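4.2 Recording a demonstration in the simulator

Complete the Brakura controller pairing in section 4.1 before you start. The simulator must be open and the arm must be in the home position.

1. In the Tasks panel, select Cup Move and press Load.
2. Set the step limit to 3000. The recording stops by itself when the limit is reached.
3. Hold the trigger on the hand controller for 2 seconds. The status light in the toolbar turns green.
4. Move the arm over the yellow cup and lower the open gripper until the fingers are on either side of it.
5. Squeeze the grip button slowly to close the fingers.
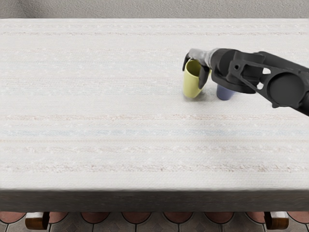 6. Lift straight up until the cup is clear of the cloth before moving sideways. The blue cup stands close by, and a sideways pull at table height can knock it over.
7. Carry the cup to the open part of the table, lower it and release the grip button.
8. Back the gripper away, then press Save.

Note: Short pauses are fine. Any pause longer than 700 steps is trimmed when the file is saved.

Caution: Do not let go of the trigger while the gripper is holding a cup. The arm freezes where it is and the recording is marked incomplete.

If the arm lags behind your hand, close the preview window and reload the task. Error 1471 means the controller has lost pairing. Repeat section 4.1.

Saved recordings go to the Burimix folder under your user name. To replay one, select it and press Play.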